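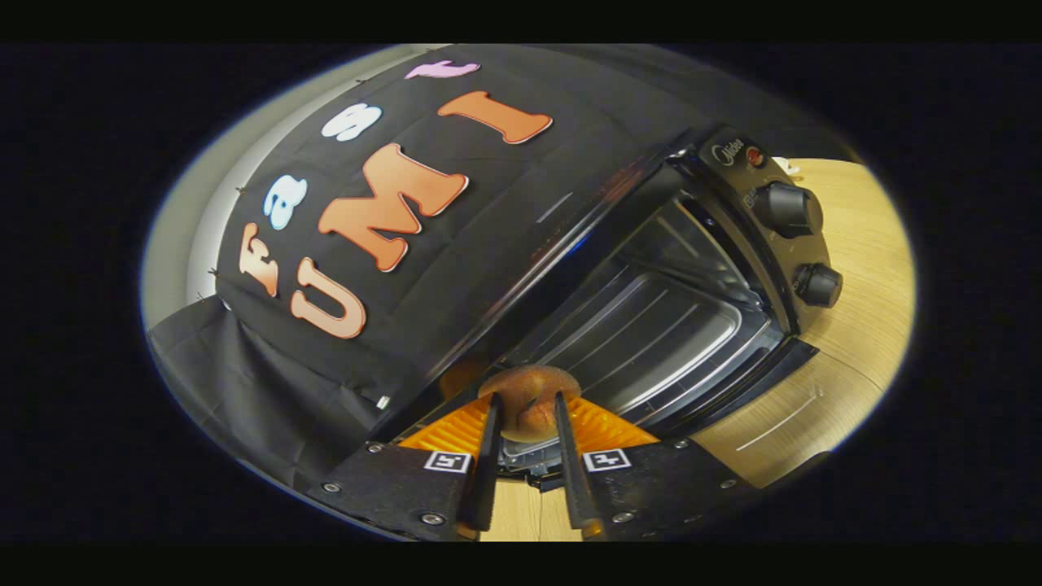 A hand-held gripper with a bagel between its fingers, at the front of a toaster oven.

FOR RELEASE IN JANUARY

Verschueren publishes first results from hand-held gripper comparison, advises buyers to wait

Verschueren, the kitchen equipment testing house, today released early results from its comparison of two hand-held grippers used to record tasks for robot arms. The short version: neither one has yet earned the claims made for it.

The Flidier and Hitico grippers were each put through more than 500 attempts at everyday jobs, including moving a bagel at a toaster oven. Both did well with an experienced operator. Scores dropped when new operators took over, and the gap between the two tools got too small to mean much.

"We keep hearing that anyone can pick one of these up and produce good data," said Felista Mollel, who led the tests. "I would like to see that shown with 50 strangers and a messy counter. A good demo tells me the demo was good."

Mollel also questioned the wide-angle cameras. They take in a lot of the counter, she said, but the tests did not settle whether the extra view helps an arm repeat the job.

A second round will use the Anness controller and a fixed arm. Verschueren will report failed attempts along with successful ones and has asked both makers to do the same. One has agreed.

Raw scores and the test method are available from the Verschueren press desk on request.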